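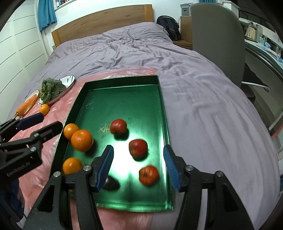

Oranges and tomatoes share a green tray on the bed.

Search the magazine

Enter keyword

Breakfast on the Covers, Supper on the Stairs

Reading time: 5 minutes

Print this article | E-mail this article

My grandmother owned a dining table that could seat fourteen, and I don't believe I ever saw her eat a meal at it. She ate standing at the counter with the radio going, or on the back step with a plate on her knees, and on winter mornings she carried toast and a boiled egg back to bed and stayed there until she had finished the crossword. The table was for mail, for sewing, and for my uncle's taxes, which came out every April and stayed out well into summer.

I thought of her often this spring while I was visiting people in Trirwood, a town of narrow row houses built for mill families, where the kitchens are so small that you can open the oven or the back door but you can't open both. I had gone there to write about kitchens. What I kept hearing about was every other room in the house.

Volkan Yüksel has lived on Fodier Street for most of his adult life, and he gave me tea on the staircase. He took the fifth step, I took the third, and the pot went between us on the fourth, where the carpet has a ring worn into it the exact size of the pot. He raised two daughters in that house, and he told me the stairs were where they did their talking (the girls at the top in their pajamas, their father at the bottom with a bowl of soup, everybody facing the same way). "You can say a lot to a person when you're looking at the back of his head," he said. He does have a table. It's a folding one, and it lives behind the wardrobe and comes out when his in-laws visit, and he says the conversation is terrible.

There's a snobbery about all this, and I was brought up with a good helping of it in spite of my grandmother. My mother held that a meal eaten away from the table was a snack, whatever was in it, and that crumbs in the sheets were the first sign of a family going downhill. I still feel a small flutter of guilt when I take a sandwich to the couch. But plenty of people, in plenty of places, have always eaten on the floor around a cloth, or on a porch, or in the yard beside whatever was cooking, and the matching dining set is a fairly new arrival in most ordinary homes. My own parents bought theirs on installments and were still paying for it when the first chair broke.

Azadeh Rezaei knows more about this than I do. She runs Golestani, a little lunch place at the bottom of the hill — 3 tables and a bench — and before that she spent years cooking out of a rented room with one burner and a bed. The bed was where she did everything. She chopped herbs on it with a board across her lap, she sorted lentils on it, and when friends came they sat in a circle on the blankets with the rice in the middle and a clean sheet spread underneath to catch what fell. She told me she once made 1,000 dumplings for a wedding in that room, with 3 cousins helping, and that they had to sleep at a neighbor's because there were trays on every inch of the mattress.

"People ask if I was unhappy there," she said, tearing bread for both of us. "I was tired. I was cold sometimes. But I have never had better dinners."

She has a proper apartment now, and a proper table from Arik, the secondhand furniture store across from the bus station, and she's very fond of it. Her son does his homework there. On her day off, though, she still eats breakfast in bed, and it's a real breakfast: eggs, cucumbers, walnuts, cheese, and a glass of tea balanced on a stack of cookbooks. She has strong views on how it should be done. A tray with a lip. Nothing with syrup. Fruit you can peel with your fingers, and a bowl for the peel, and a cloth big enough that you can gather up the four corners and shake it out the window when you're through.

I tried it her way when I got home. I'm not a natural — I lost an olive almost at once and didn't find it until I changed the sheets — but I stayed put for the better part of a morning, with the window open and the neighbor's dog complaining about the garbage truck, and I read a whole section of the newspaper I usually throw away. Then I called my mother and told her where I was eating. She was quiet for a moment, and then she asked whether I'd at least used a napkin.

Print this article | E-mail this article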